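Istasell Reopens Resurfaced Path Through Gerembridge Park

GEREMBRIDGE, 7/15/25 - Istasell, the parks contractor for the town of Gerembridge, has reopened the Van Leeuwen Path to walkers, runners and cyclists. The asphalt path had been closed since February for resurfacing and work on its edges.

The finished section is 1634 yards long and links the Baltau parking lot with the north gate of the park. It follows the same line as the old path. People who used the detour along the access road can go back to their usual route, and the detour signs will be taken down this week.

Work was done in two stages. Crews first removed the old surface, which had cracked in many places and had lifted where tree roots ran close to the top. They then rebuilt the base where it had sunk and laid new asphalt over the full length. The most difficult part was the wooded stretch, where machines had to be kept small and some of the digging near roots was done by hand.

"We had 726 written comments before the work began, and most of them were about the bumps," said Jelle Jacobs, project manager at Istasell. "People with strollers and wheelchairs told us they were turning around halfway. They asked for a smooth surface and they asked us to leave the trees alone. That was the job we priced and that was the job we did."

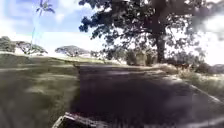
No mature trees were removed. Low branches that hung over the path were trimmed back to give cyclists more headroom, and the cut wood was chipped for use on planting beds elsewhere in the park. Shade on the path was the second most common subject in the written comments, after the condition of the surface.

The grass next to the path was driven over by trucks during the work and has been reseeded where needed. Istasell asks visitors to stay off any areas marked with string until the new grass has filled in. Regular mowing will start again once the ground is firm enough to carry the mower. The rest of the lawn is open for picnics and ball games as before.

The path is shared by people on foot and people on bikes. Cyclists are asked to slow down at the bends, where plants can block the view ahead, and to use a bell when passing. Dogs are welcome on a leash. Motor vehicles are not allowed, apart from park maintenance vehicles and emergency services.

Istasell will inspect the new surface every 30 days through its first year. Leaves and fallen twigs will be cleared as part of the normal park rounds. Visitors who notice standing water, loose edges or damage can report it to the Istasell office by phone or at the desk in the Baltau parking lot.

A second project, covering the smaller footpaths east of the north gate, is being planned. Those paths are gravel and will stay gravel. Plans will be on display at the Gerembridge library before any work is scheduled, and comments can be left there in writing.

About Istasell

Istasell builds and maintains paths, lawns and playgrounds for towns and housing associations. The company is based in Gerembridge.

Press contact: Jelle Jacobs, Istasell, Gerembridge | © Istasell. All rights reserved. | Back to top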